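Mar 27, 2021

Spent the whole morning with Bianca on the Ullow pelletizer, which has been leaving long tails on the strands again (third time since we moved it!). We dropped the feed to 60 and let the water bath settle at 30 C before touching the knives.

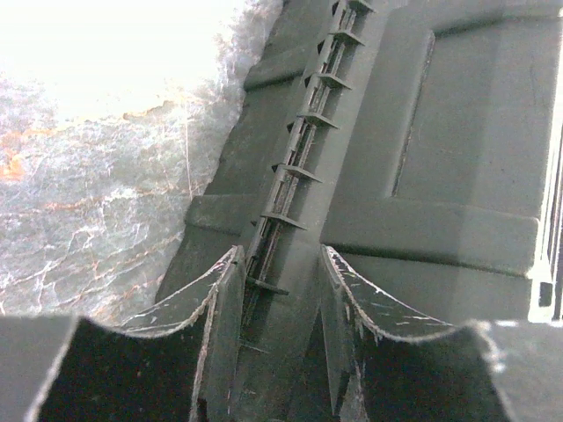
Ran 90 kg of the Drodstead resin after lunch and the cut was lovely until the hopper got low, then the tails crept back in. Alina thinks it's the lower feed roll, and I'm inclined to agree with her. Will ask Washington for a new one before June.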